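Reading time: 6 minutes

Chapter 7
Planning the Group Photographs

Chapter 6 dealt with the ceremony, where the photographer has little control over what happens or when. The group photographs are the opposite case. Almost everything about them can be settled beforehand: who is in them, where they are taken, in which order, and how long the whole set will take. Most of the work is therefore done at a desk, some weeks before the wedding.

This chapter covers the list, the timing, the choice of place and the handling of people on the day. Lighting for groups is left to Chapter 8. Lenses and depth of field were covered in Chapter 3, and you should look at that again if you are unsure how much of a three-row group will be sharp at f/4.

7.1 The list

A group list is a written set of the combinations of people the couple want photographed together. It should be agreed in writing. A spoken list is forgotten by one side or the other, and the photographer is usually the one blamed.

Ask for the list when the final timetable is agreed. For a summer wedding this might be done in February, although many couples will not know their full guest list by then and will need reminding. Give them a form with a limit on it. Eight groups is a sensible number for a wedding of average size. If you leave the form open, you may be sent a list with every pair of cousins on it.

Each line should give names as well as relationships. "Bride's mother" is enough for the couple but is no use to the person calling people over on the lawn. Where parents are separated or remarried, ask plainly who should stand with whom. Couples are seldom offended by the question, and they would much prefer to answer it in an email than in front of both families.

7.2 A worked case

The wedding used through the rest of this chapter was photographed by Lụa Tăng at Setdale, a country house with a walled garden and a gravel forecourt. Boris Urban was second photographer. There were 88 guests. The couple asked for nine groups, one more than the form allowed, and the timetable gave 20 minutes between the end of the drinks and the call to dinner.

Tăng put the groups in this order:

1. Everyone, from the first-floor window
2. Couple with both families
3. Couple with the groom's family, including grandparents
4. Couple with the groom's parents
5. Couple with the bride's parents
6. Couple with the bride's family, including aunts and uncles
7. Couple with brothers and sisters
8. Wedding party
9. Couple with university friends

Look at how people move from one line to the next. The largest group comes first, while all the guests are still in one place. After that the groom's side is dealt with and released, grandparents included, so that older guests are not left standing. The bride's parents are then already in position when the aunts and uncles are called in around them. The friends are last. They can wait with a drink, and if time runs out theirs is the group most easily taken later in the evening.

7.3 Working out the time

Allow two minutes for a group of up to ten people and three minutes for anything larger. The photograph of everyone needs at least five. These figures include calling people over, arranging them and taking the pictures. They do not include looking for somebody who has gone to the bar.

By this reckoning the Setdale list comes to more than the time available. Tăng told the couple so three weeks ahead and offered them a choice: drop two groups, or start before the drinks had finished. They chose to start early, and the venue changed its own running sheet to match. Had the sum been done on the day, there would have been no choice to offer.

Take at least four frames of each small group and more of the large ones, as the chance of somebody blinking rises with every person added. The final delivery from Setdale was 623 photographs, of which the groups made up a very small part. They were, even so, the pages that both sets of parents ordered first.

7.4 Choosing the place

Visit the venue at the same hour as the planned groups if you can. You are looking for open shade, level ground and a plain background, with enough depth to keep people well away from any wall. Steps are useful for large groups. A low bank of grass will often do the same job, but check that it can be managed in heels.

Always choose a second place indoors. It will probably be smaller and darker than you would like, and you may find yourself working at ISO 2000 with the groups squeezed into two short rows. Note the width of the usable floor and the position of the windows and doors. Find out whether the staff will need to carry tables through while you are working.

Write both places on the same sheet as the list and send it to the couple, the second photographer and the venue. Agree who decides between them, and by what time.
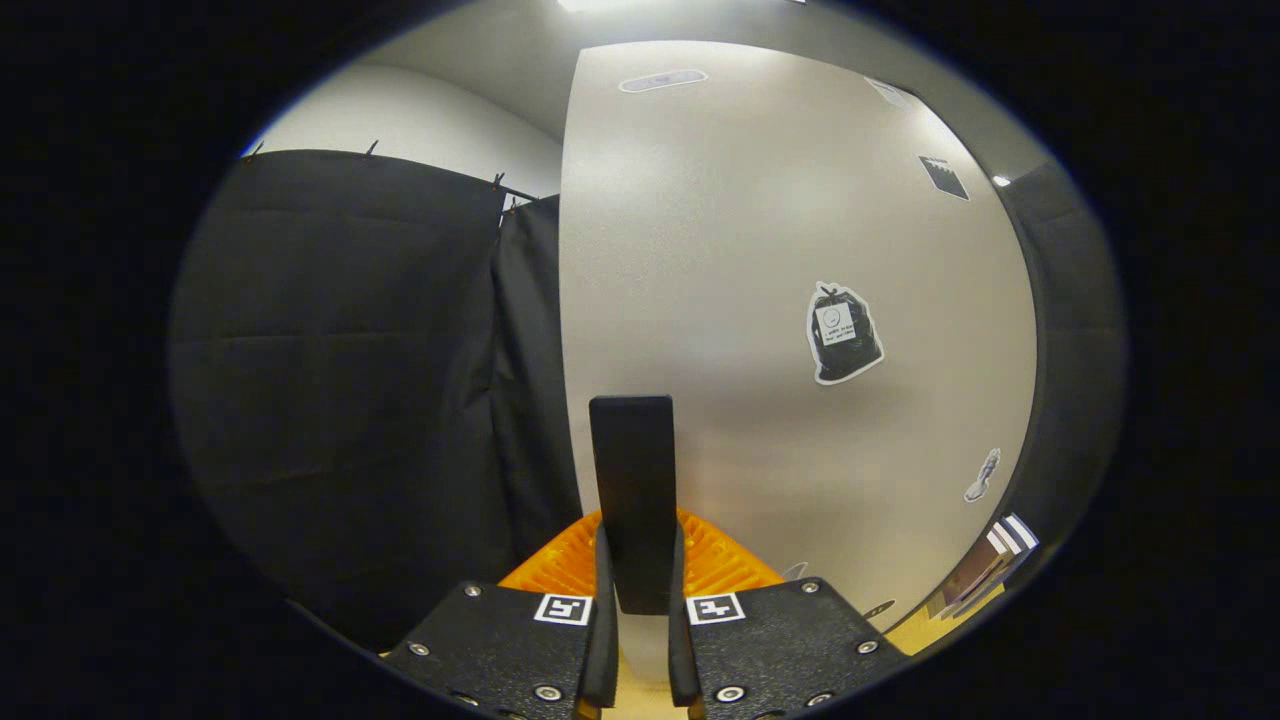
At Setdale the decision was left to Tăng and had to be made before the guests came out of the ceremony, which gave Urban time to move the stepladder and stand ready at the door to direct people as they arrived. The calling of names, and what to do when someone does not answer, is taken up in 7.5.

Last updated: August 28, 2026

This site uses cookies to remember your place in the book. Accept | Manage settings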